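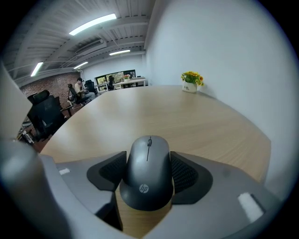
Budgeting for a second handheld gripper station: what belongs in the first order?

Posted in Equipment and Purchasing

Ah-rin Gil

I am putting together a purchase request for a second data collection station and would like a check on the line items before it goes in. The first station was bought piecemeal over several months, and the true cost was never recorded in one place.

Current setup: one operator, one handheld gripper per hand, a marker cube on each gripper, and wired connections. Tasks are tabletop only, with ordinary office objects such as a computer mouse. No arm is involved at this stage. The recordings are used for training, and an arm purchase would be a separate request next year.

The quote from Brerano is $810 per gripper, cable included. Finger pads are sold separately. My approved amount for everything other than the grippers is $600, which has to cover pads, marker cubes, cables, power and storage. Lead time is quoted at five weeks, and the order has to be placed before the end of December or the money goes back.

What I need to know:

Should spare finger pads be in the first order, or is it reasonable to wait and see how they wear?

Is a third gripper as a spare justified, or is that money better put toward storage?

The second station would share a room with people working at desks. Has anyone had to budget for a dedicated room?

I have already ruled out the Plita kit. It is cheaper, but the jaw opening is too narrow for our object list. 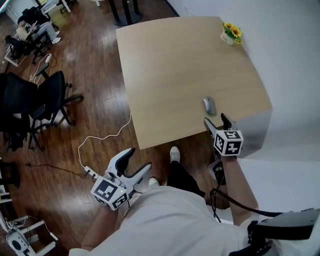
tmwells

Order the pads now. With a five-week lead time you do not want to find out in the middle of a collection run that one side has lost its grip. Pads from different batches can also differ slightly in stiffness, and it is simpler to replace both sides of a gripper together from the same bag. I keep two full sets per gripper on the shelf and reorder when the first one is opened.

On the spare gripper: I would buy it if the grant allows, but it is the first thing I would cut. Most of our downtime has come from cables and connectors. Ask Brerano whether the cable detaches at the gripper end. If it does, put spare cables in the request and skip the third unit. If it does not, a damaged cable means sending the whole gripper back, and the spare starts to look reasonable.

Marker cubes are a minor cost if you print them yourselves, but measure them after printing. Ours came out slightly undersized, and the pose estimates were off until we corrected the value in the config file.

Storage is usually underestimated. Work out your hours per day and your file size per hour, multiply, then add 20 percent for retakes and duplicated uploads. At your spending level I would expect storage to take about half of the $600. Whether you need more depends on how quickly you can move recordings to a server.

haverford_bench

we used the Cukari ones, no complaints. get longer cables than you think

Ah-rin Gil

Thank you, both. I wrote to Brerano and the cable does detach at the gripper end, so the third unit is out and two spare cables are in. Haverford, do you remember what length you settled on? Our operators sit at the table and seldom stand up.

haverford_bench

not sure of the length, whatever reached the floor and back with slack. tape it down

oleksa_r

Nobody answered the room part, so: we share an open office and did not pay for a dedicated room. The costs were small ones — a longer power strip, cable covers for the floor, and a table that is not used for anything else. Background variety did no harm to our training set. Do ask the people at the desks before you start recording and get the consent forms signed first, as our review office wanted them on file and we lost time over it.

One more line to consider is operator hours. Holding a gripper in each hand is tiring, and our sessions ran shorter than planned. If the request covers labor, schedule breaks and lower your estimate of usable recordings per shift. If labor comes out of another budget, warn whoever owns it.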